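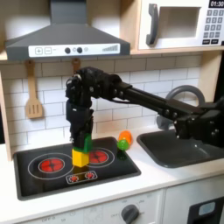
January, 5:10 am

Can't sleep. Might as well write. Alarm set for 5:30 so whatever, 20 minutes lost.

Ralgate today. First round since the back thing in the fall, and I signed up for the winter one-day like an idiot. Nine in the morning, lunch, nine again in the afternoon, same nine holes both times from different tees. Paid the $50 so I'm going. Bag's in the car already. Rain jacket, both gloves, the old towel. Need bananas. Need to find the good ball marker, had it in my coat pocket at Thanksgiving, haven't seen it since.

Plan, writing it down so I can't pretend later I didn't have one:
Driver only on 3 and 7.
Anything inside a hundred, aim middle of the green. MIDDLE.
No talking to myself out loud.
Eat something at the turn even if not hungry.

Coffee. Go.

7:25 am, parking lot

Here way early. Roads were fine, little bit of ice on the bridge. Frost delay, forty minutes at least, they've got a sheet of paper taped on the pro shop door. So I'm sitting in the car with the heat on and my golf shoes on already. The Horobets ones. Bought them on sale in August, wore them twice, they still squeak. Right heel rubs. Thick socks, should be ok.

Course looks pretty good for January from here. Grass is that straw color but the greens are green, ish. Flag on 9 barely moving. New bunker on the left of 9 that I swear was not there last year, or maybe they just took the bushes out from in front of it. Have to look.

Card says 2,612 from the forward set, which is what we play in the morning. Short. Short is good for me right now. Afternoon we go back a set and I'm not looking at that number until I have to.

Back feels stiff. Did the stretches next to the car and a guy unloading his clubs gave me a look. Don't care.

Practice green, 8:05

Writing this leaning on the fence, pencil, cold hands, sorry future me. Greens are slow slow slow. Hit six from the same spot and left five short. The Skadier putter feels heavy after the old one but I think heavy is what I want today? Ask me again at lunch. They're only letting us use one end of the putting green, the other end is still white.

Starter says 8:40 off the first tee and no shotgun after all, just twosomes and threesomes in order. I'm in the fourth group. Playing with two women from the other side of the county, never met either. One has a push cart with an umbrella holder AND a hot pack pouch. Jealous of the pouch.

Lunch, 11:50

OK. OK!! Fast because we're out again at 12:20.

46. Not what I wanted if you'd asked me in July but after three months off I would have taken it and run.

1. Topped the first one, of course I did. Forty yards maybe, straight left of the ladies who were waiting. Then a good one, then a good one, then three putts. Double. Hands shaking, partly cold.
2. Par. Did nothing. Nine iron to the middle, two putts. See, middle.
3. Driver. Hit it really nice, felt it all the way up. Bogey anyway, chunked the wedge, ground is like a doormat on top and wet under it.
4. Bogey.
5. The long one. 530 even from the forward tees, makes no sense on a course this short, it's a fifth of the whole thing. Took me five to get there. Two putts, seven. Fine. Everybody in our group made seven or worse.
6. Par three over the ditch. In the ditch. Found it though, and the ball after it stayed up. Double.
7. Driver again, a bit right, behind that skinny pine. Punched out with the 5 iron and it ran and ran. Bogey and I felt like I stole one.
8. Bogey I think. Have to check the card. Yes bogey.
9. Par!! Rolled in a ten footer, downhill. The bunker IS new, it's deep, one of my partners was in there for a while and I looked at my shoes.

So that's three over the number I had in my head on the drive. Back held up. Little grab on the left side on 5 when I tried to kill one, that's on me. Took two advil with the soup.

Soup was chicken and rice and too salty but hot. Half a turkey sandwich wraped in a napkin for later. Didn't eat at the turn because there isn't one, dumb plan, it's a nine hole course. Ate a banana on 5 tee instead.

Heel is raw. Put two bandaids on it in the locker room. Horobets one, me zero.

Putter staying in the bag. Had 16 putts in the first nine if I counted the fringe one, which I do.

4:40 pm, Jita

Stopped at Jita off the highway for fries because I could not wait until home. Window booth. Everything hurts in the normal way, not the bad way.

Afternoon was worse and better. 49. Back tees, wind came up out of the west the minute we got to the second hole and just stayed. Fingers gone by 4. I played 5 in eight and I'm not going to write it out, there was a tree, there was another tree. Went back to the old habit of aiming at flags on 6 and 8 and paid for it both times. On 8 the flag was tucked four steps over the front and I went right at it, why, WHY, I wrote it down this morning in capital letters.

But. 14 putts. Fourteen! That's 30 for the day on slow greens with a putter I've owned for three weeks. One of them was from off the back of 7, all the way across, up the little shelf, and it was going way too fast and hit the stick and dropped. Woman with the hot pack pouch yelled so loud the group behind us waved. I haven't had 30 putts in eighteen holes since I dont know when. Ever? Will look in the old notebooks, the blue one probably.

95 total. Didn't win a thing, wasn't near it. Low net went to somebody in the first group who looked like she'd been out every day all winter. They gave out sleeves of balls and a ham. An actual ham. My partners and I traded numbers, we're maybe going to play again in March when the other place opens its back nine.

Things to fix, before I forget:
Wedges off wet ground. Ball back, less digging. Or just putt it from off the green like I did on 7, ugly but ok.
Hole 5, lay up short of the second tree. It is not going to move.
Shoes. Try one more time with the insoles out, then they go in the donate box.
Get hot pack pouch.
Call and see if the indoor range still does the weekday morning rate.

Fries came. They're perfect. Eating.

9:15 pm

Home, bath, heating pad. Left side sore when I twist to the right, nothing down the leg. That was the thing I was scared of all week and didn't write in here, so there it is. Nothing down the leg.

Went through the blue notebook. Best before today was 31, the summer I played with the borrowed mallet. So it's a record, by one, in January, in bandaids. Wrote it on the inside cover and put a box around it.

Found the good ball marker too. It was in the bag the whole time, in the tee pocket, under a granola bar from I'm guessing last spring.

Clubs are still in the car. Should bring them in, it's going down to the 20s tonight and the grips get like plastic. Don't want to put shoes on. Maybe slippers. Ok going.

Back. Got them. Towel is frozen stiff already, hung it over the tub. Laundry tomorrow, dentist at 10, don't forget to move the trash cans.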